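Speaker notes: Setting the lunch table at Gasthorpe
Staff talk, September 4, 2024

Opening. Thank people for coming in before their shift. The talk runs 43 minutes with the practice round, so keep the first part short. Phones away.

Why we are changing the table. In August we moved the noodle lunch from trays to place settings. Guests like it better, but the tables don't match each other. Some have the spoon on the left, some have it on a napkin, some have no spoon at all. Pick one way and stick with it.

The mat goes down first. Striped woven mats are for lunch only. Shake them out over the bin before you lay them. If one has curled at the corner, put it back in the press pile and take another. Long side faces the guest.

Bowl next. Steel bowls go in the middle of the mat, never at the edge. Hold them by the outside and keep your thumb off the rim. Fingerprints show on polished steel, so have a dry cloth in your apron.

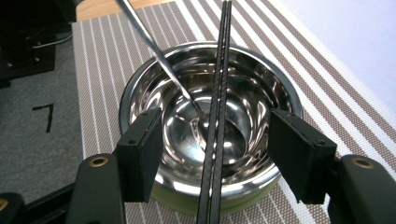

Spoon and chopsticks come last, together, from the same caddy. Chopsticks are a pair: check that both are the same length and that neither is chipped. Black ones stay with the steel bowls. The plain wood ones go to the Skanullow room with the ceramic.

Pause here. Ask who has been using the wood ones at lunch. Let them answer.

Stock. We have 700 pairs of chopsticks on the shelf. The spoons are short, and the Clustura order is not in yet. Rinse and return spoons between sittings until it comes.

Practice. Groups of 4, one table each. Set it, clear it, set it again. Walk around and fix mats first.

Questions. Someone will ask about soup days. Same setting, deeper ladle. Sign the sheet by the door on the way out.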